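Marchuk opens service bench for wrist-camera robot cells in Diltanport

DILTANPORT, November – Marchuk, a supplier of small robot cells, announces that its new service bench in Diltanport is now open for customers from the whole Turham area. The bench is made for one machine only, the Narar cell, and for the care of its gripper fingers.

What is done at the bench

Each Narar cell arrives with its arm, gripper and wrist camera. The technician first cleans the finger pads with a soft cloth and checks both pads for cuts. After this the fingers are opened and closed 52 times without load, and the closing position is written in the cell's log book. If the two fingers do not meet in the middle, the left one is loosened, moved and fixed again. The complete check has 9 steps and takes 40 minutes.

The last step is a grip test with common kitchen and workshop objects. Long round handles are chosen often, as they show quickly if one finger presses higher than the other. The tips should touch the handle at the same height on both sides. 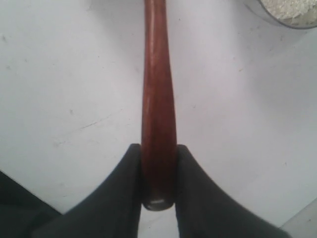 Spare parts and booking

Finger pads and camera covers are kept in stock in Diltanport. Customers can order pads under part number 1611 and change them at their own site, with the printed guide which comes in the box. Bookings for the bench are made through the Marchuk service desk, and the serial number of the cell should be ready when calling.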